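How to Freshen Up a Smelly Microwave

Mine gets the full treatment every couple of weeks, and I promise it's easier than scrubbing!
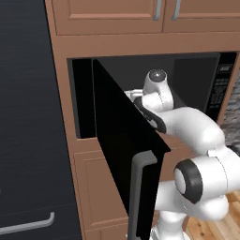 Marlene Kohlhase wrote to me that vinegar alone left her kitchen smelling like a pickle jar, so do add lemon - half of one, squeezed into a bowl of water with 2 spoonfuls of vinegar.

Heat it until it steams nicely, then leave the door shut for 12 minutes (go fold some towels). Wipe everything down with a soft cloth, and prop the door open for a bit afterward.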